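News > Newsletter > From the Gym

Weigh-ins, gloves and a long drive to Drelham

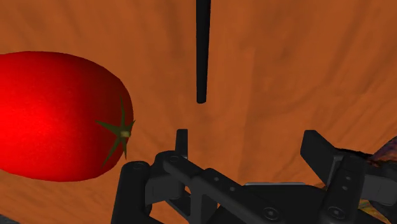
A big red tomato on a warm orange surface.

So I spent Monday evening on the phone with Marjorie Yeoman, trying to get my head around the new weigh-in times for the Drelham amateur night. We have three fighters going this year (three!) and I'm already more nervous than any of them.

Weigh-in is now the morning of the show and closes at 10 a.m. sharp. If you're over, you get one more try within the hour, and then you're off the card -- no catchweights, no begging. Mawar Ginting is fighting at 125 and tells me she's walking around two pounds over, so she's staying well away from the sauna and just eating sensibly. I love that. I once sat in a hot car in a trash bag for a bout I lost in 43 seconds, so please don't take cutting tips from me.

Gloves are supplied on the night, but bring your own mouthguard, shin guards and wraps. Marjorie wants wraps checked and signed before you glove up -- last year we forgot and had to redo the lot!

Bus seats are $25, and I still have a few left. Grab me after Monday sparring.

Recent items
Ngui takes over the beginners' grappling class
Fader v. Cosico: the rematch, round by round
How to wash your shin guards
Spring belt grading results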